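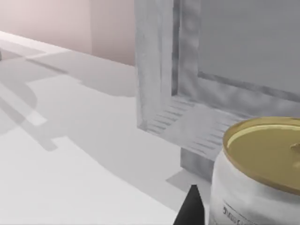
Review: Collance two-arm kitchen cell, simulated edition

The Department assessed the Collance cell over 15 working sessions in June. The review concerns set-up and routine upkeep of the simulated bench, on which two arms work above a white tabletop among kitchen objects.

Set-up

Installation took 2 hours. The manual gives clear instructions for aligning the arms, but leaves camera placement to the user. The overhead view should be settled first. In ours the arms throw broad shadows over the worktop, and the lamp setting had to be revised before the view was accepted. 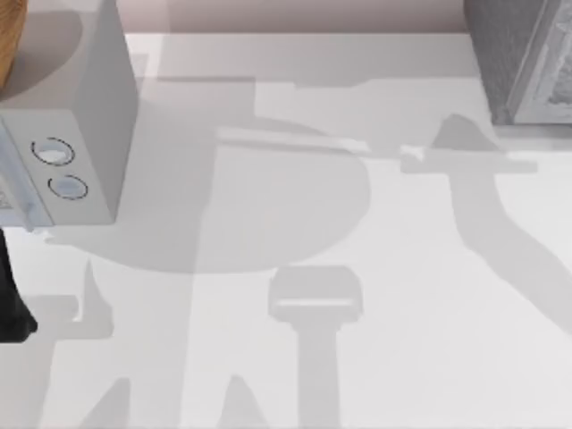
Nadiia Maksymiv disagreed with that order of work, and would set the wrist cameras before touching the overhead one, as the lamp can be changed at any time without repeating the alignment.

Upkeep

The arm zero positions should be checked after each software update. Object positions are stored in a separate file, and the basket on top of the microwave must be entered there as an obstacle.
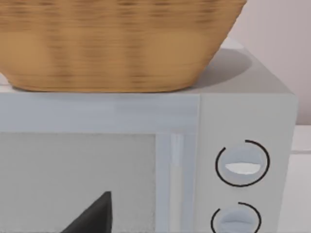 Support and rating

Enquiries to Collance were answered within 3 days. The cell scored 82 out of 100 and is approved for teaching use.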